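Desk and small card tips, part 4

Right, quick one this month, had a pile of these sitting in the notes and want them out before the Easter stuff gets in the way. 7 April 2021 already, how.

Cards in a box, standing up. Hotel key cards, loyalty cards, library cards, the lot. Stop keeping them in a rubber band. A small cardboard box with dividers does it, the sort that glasses or jam jars come in, cut down so the cards poke out a good inch. If the card sinks you'll never get it out without tipping everthing over. Tried that. Tipped everything over.

Dividers: cereal box is too floppy. Use the brown stuff from a parcel. Cut a slit halfway up each strip, halfway down the ones going the other way, slot together. No glue. Jolene Whitcombe wrote in to say she glues hers, fine, but then you can't change the slot size.

Face the printing all one way. Sounds fussy. Saves ages.

Few cards per slot, don't cram. Keep magnetic ones away from your phone and from anything with a magnet clasp, handbags especially. Old hotel ones don't matter, they're dead anyway, good for scraping candle wax and for spreading filler in nail holes. Also grout. Wipe straight after.

Box goes at the side of the table you reach with, towards the front edge. Not behind the laptop, you'll knock the lid.

Cables. Plug on one side, socket on the other, always. Let the lead run in front in one loose loop, or round the back if you've the length. Don't pull it tight, it strains the bit where it goes in. Bread bag clip round the spare. Write on the clip.

Sticker on the laptop lid if there's more than one silver one in the house. Small, bright, near the edge. Do-yoon So uses yellow for work and green for the kids, no more mix ups at breakfast.

Sticky marks on a pale wood table: drop of cooking oil, leave 11 minutes (ok, ten, I was on the phone), wipe, then a damp cloth with a bit of washing up liquid. Test a corner first. Go with the grain. Dry it properly or you get a cloudy patch.

Crumbs under the keys, soft paintbrush, laptop off and tilted. Never the hoover nozzle straight on.

Phone down flat, away from mugs. Obvious. Still.
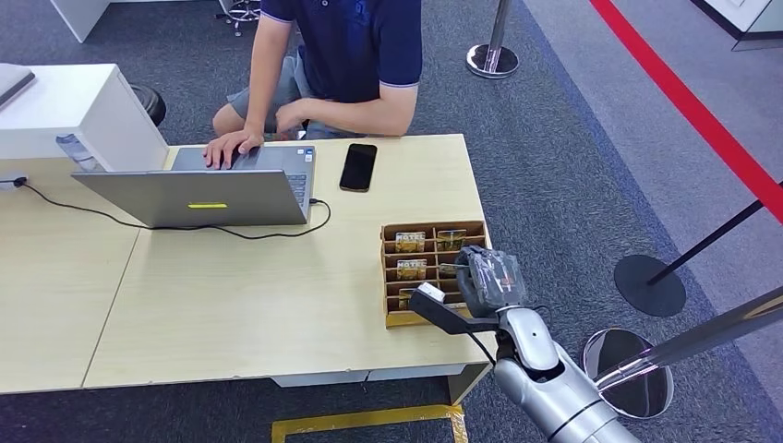 Labels next. Masking tape and a pencil, biro smudges. Fold the end under so you've a tab to peel. If the tape's been on a year and won't shift, warm it with a hairdryer on low and roll it off with your thumb.

Drawers after that, probably. Send yours in.

Contact | Copyright Nustomness 2021 | Back to top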